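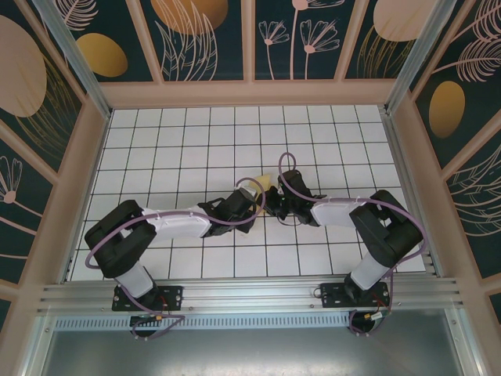

Briveck Moves Sample Handling to Two-Arm Station

By Zeeshan Bukhari
28 January 2026

Briveck has placed a two-arm robot station in regular use at its Plurholm site, the company said in a statement. The station takes over part of the handling work at the finishing bench, where 26 employees are assigned across two shifts.

Under the new arrangement, staff who spent full shifts at the bench will spend no more than 3 hours a day there. The remaining time will go to inspection, setup and record keeping. Briveck said no positions will be cut as a result of the change.
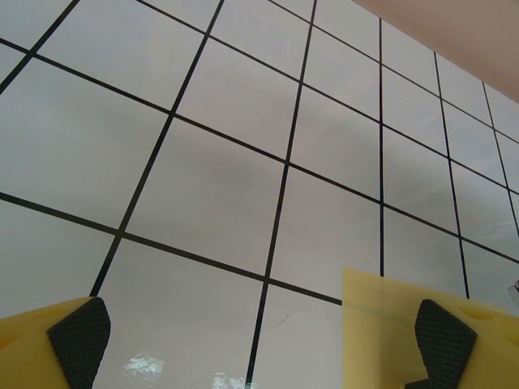

The yellow gripper fingers over the tiled work surface at Plurholm.

Employees assigned to the station must complete 20 hours of paid training, covering safe stopping, routine cleaning and the correction of handling errors. A trained operator will be present whenever the arms are running. Pay grades will be reviewed once the first group has finished the course.

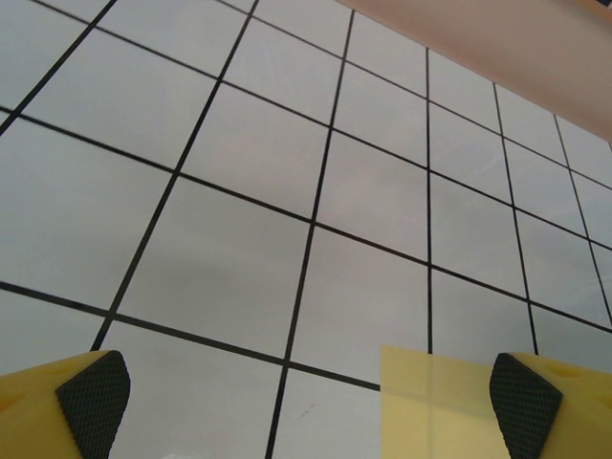

The employee council at Plurholm has accepted the plan on condition that workloads at inspection are reported each month. Members had raised concerns that time saved at the bench would be absorbed by higher daily targets. Management agreed to leave the present targets in place during the review period.

A decision on a second station, proposed for the Siqueira site, is expected in February.

14 shares | 2 comments
Last updated: 3:20 p.m.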